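Hand-held gripper kit from Zidia: our first month

2021-12-01

If you came by the Bredgate workshop in August you will remember us grumbling about how long it took to record a single clean grasp by teleoperating the big arm. Well, we have been trying something different, and I am really pleased with it!

The Zidia kit is a pair of grippers you work by hand. No arm, no cell, no safety fence – you pick the thing up, walk to wherever the objects are and start recording. It comes with a charger, two spare sets of finger pads and a printed guide of 30 pages, of which you will need the first 8. Ognjen Vlachou had it out of the case and logging before the kettle boiled, and he had skipped the guide altogether.

We have 448 usable recordings so far, nearly all of them pick-and-place with small household bits: tubes, jars, rolls of tape, packets. The aim is 1,000 before we send the set over to our partners in Bragança, who will train on it and tell us what is missing. I suspect they will ask for more soft things. Rigid objects are easy going, but cloth and paper move about so much that two tries at the same item hardly look alike, and those are the recordings I most enjoy watching back.

The ridged finger pads are the best part for me. They hold thin, floppy packaging without much squeezing, and swapping a worn set takes a minute with the small key supplied.

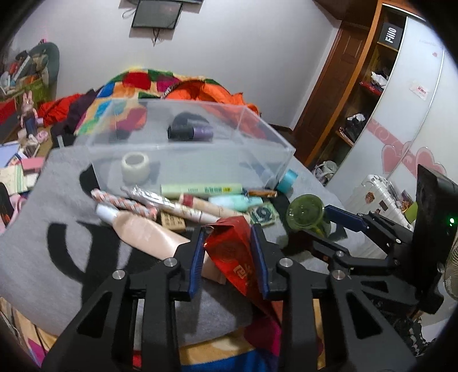
Small-item sorting on a bed, with a red paper packet held between the blue pads.

Now the grumbles. The kit is heavier than it looks, and after a long session your wrist knows all about it. The Heltness software that goes with it is tidy enough, but it names every file by time alone, so keep a notebook. We would also love a narrower finger option for cards and other flat things.

The kit is on loan to us until the spring. If you would like a go, put your name on the sheet by the workshop door or catch Ognjen – he will happily show you how the triggers work.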